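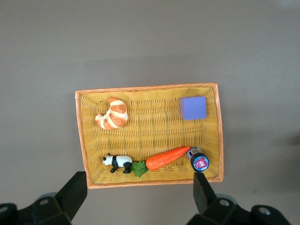
Trolldale Observatory Opens Star Chart Archive to the Public

TROLLDALE, March. The Trolldale Observatory has put its collection of historical star charts online. The archive holds 300 charts, the oldest a hand-drawn map of the northern sky from 1518. Anyone can view them free of charge.

Each chart has been scanned and matched to modern star positions. Users can pick a constellation and compare where a chart places its stars with where they would have stood in the year the chart was made. The matching software was written by Cistiveo and took two years to finish.

"Most of these charts were kept in drawers and seen by a handful of people a year," said Archana Rathore, director of the observatory. "We get letters asking about them all the time, and now we can send people a link."

Hefin Dafis, who led the scanning work, said 5 charts are too fragile to be opened flat and appear only in part. They will be completed after conservation.

The archive can be searched by constellation, date and mapmaker. Notes are in English, with French versions by Rosine Lacroix to follow this summer.

The observatory will hold a free introduction to the archive in the Pirkcombe Room at 4 p.m. on the last day of the month. Seats can be reserved at the front desk.

Media contact: Melina Kyriakidis, Press Office, Trolldale Observatory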